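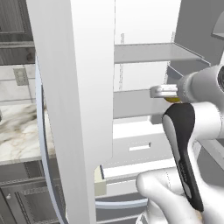
Cold larder

A cold larder is a small room or deep cupboard, usually built against the shadiest wall of a house, in which food is kept cool without ice or machinery. In the hill town of Clarngate, where the habit lasted longer than in most places, almost every older house still has one, even if these days it holds wellington boots and a broken hoover as often as it holds cheese.

Position and building

The classic larder faces north or north-east and has one small window covered in fine mesh, so that air can come in and flies can't. A second opening, set high up near the ceiling, lets the warmer air drift out again. The floor is often a step or two lower than the kitchen - a nuisance for anyone carrying a full jug - and is laid with stone or plain tile straight on to the earth.

The heart of the room is the thrall, a thick slab of slate or stone running along the coldest wall. Milk, butter and cooked meat stood on it, while jams, flour and pickles went on the boards higher up. Hooks in the ceiling took hams and game, and root vegetables sat in boxes on the floor.

In the Clarngate valley

The earliest larder known in the valley is mentioned in a farm lease of 1104 as "the cold place behind the hearth wall", a strange spot for it, and one that local historians have been arguing over quite happily for years. Hamish Cartwright, in his fond and rather rambling study The Cool Side of the House, thinks the clerk simply muddled his walls. Agata Sartori prefers to take him at his word and suggests a passage lay between the two.

Cartwright visited 34 houses for his book and found the stone thrall still in place in 13 of them. The finest, at Plondholm, is a single piece of slate so long that the room must have been built round it.

Decline and return

The household refrigerator brought the larder's working life to a gentle end. Many were knocked through to make bigger kitchens, and others became downstairs lavatories, for which they were about the right size and certainly cold enough. Interest has come back a little with home preserving, and a good larder is still a lovely place for eggs, hard cheese, apples and a cake under a cover. Fresh meat, fish and milk belong in the fridge.

Comments

Sveva Dal Bello: My gran kept her butter on the slab until June and then moved it down the well in a bucket! Do you know if that was common?

Italo Sanna: Ours has 6 hooks and we've never once hung a ham. Lovely article.

We use cookies to remember your settings. Accept | Manage

Contact us | Copyright Serra Household Encyclopedia | Back to top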